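Walczak Panel Station - robot handling for furniture and cabinet parts

Product overview | Work at the station | Technical data | Training | Ordering

The Walczak Panel Station is a robot work place for small and middle size furniture shops. It takes over the lifting, turning and placing of panels and small box-like bodies between the saw, the edge machine and the packing table. It is made for companies which have one or two shifts, many different part sizes and not many people who want to carry boards all day.

Lustance sells and installs the station since November 2019. The machine is built by Walczak, the planning software is Zadeo. Both are included in the price and you have one contact for service.

What the station does

The arm picks a part from the infeed table, turns it to the needed side and places it on the work surface. It can hold the part there while a person puts in dowels, fittings or glue. After this the arm carries the part to the outfeed. The largest part is 1219 mm long and the smallest is a narrow strip for drawer fronts. Parts can be raw, veneered or painted. For painted parts please order the soft finger pads, they are in the accessory list.

The two-finger gripper is electric. It needs no compressed air, so the station can stand also in a room where there is no air line.

What changes for the people

We get many questions about this point, and we want to answer them openly.

In most shops the panel work is done by two persons. One is feeding and one is taking off. With the station, one person stays at the work surface and does the assembly steps, and the second person is free for other work. Our customers have used this time in different ways. A cabinet maker with 15 employees moved the second person to quality check and to the repair of returned parts, which before was always done in the evening. Another shop started to make its own drawers again after many years of buying them.

The work at the station is lighter for the back, but it asks for more attention. The operator has to look at the screen, plan the order of the parts and decide when a part is not good enough to go on. Some people like this from the first day. Others need a few weeks, and some prefer to stay at the saw. We recommend to ask the team before the order is signed and not after. Please also plan that the experienced people will be slower in the first month, as they know the old way very well and have to learn a new one.

The speed of the station is set by the operator, within the limits of your risk assessment. This was a wish from the first shop where we installed, where the workers felt that the arm was pushing them. Now there is a wheel on the panel with the slow and normal range, and the setting is not reported to the office.

Planning in simulation

Every new part family is first tried in Zadeo, on a computer model of your work place. The operator can do this alone after training. You load the part, choose the wood surface and the position of the lamps, and let the virtual arm make the movement. The view from the gripper is calculated with shadows, and this is useful with dark parts. A dark panel that lies partly in shade can be difficult for the camera, and it is better to find this on the screen than with a real part in the fingers. If the edge of the part is hard to see, move the lamp or change the side from which the arm comes.

Zadeo also shows when a big part hides a smaller one. In this case you can add a second look position before the pick.

A part family needs one to three hours of preparation, depending on the shape. Ready programs can be copied between stations.

Technical data

Maximum part length: 1219 mm
Maximum part width: 537 mm
Gripper: two fingers, electric, exchangeable pads
Camera: on the wrist, color
Work surface: solid wood or coated board, at your choice
Control: touch panel with speed wheel, two stop buttons
Software: Zadeo Plan, one license for the office and one for the station
Stored programs: up to 400

Accessories

Soft finger pads for painted and high gloss parts
Long fingers for deep box parts
Bisex lamp set, two lamps on adjustable arms
Rolling base, for shops which change the layout often
Additional Zadeo license

Training

The training takes three days in your shop. On the first day we work only in the simulation, on the second and third day at the real station with your own parts. Please send all people who will use the station, also those from the late shift. In our experience it does not work well when one person is trained and has to explain everything to the others - this person then becomes the one who is called for every small stop.

Training papers are in English and Polish. Other languages on request.

Delivery and service

Delivery time is 15 weeks from the order. The installation needs a level floor and a normal power connection. Service by telephone is included for the first two years, and a visit can be booked through the customer page. Spare fingers and pads are on stock.

For an offer please send us a list of your ten most frequent parts with the sizes and the surface, and a simple sketch of the room. We send back a first simulation and a price without obligation.

Page updated: 4 December 2020

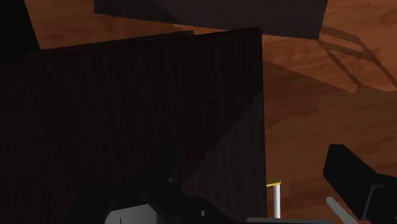

Simulated view with dark panels on a wooden surface, gripper parts at the lower side.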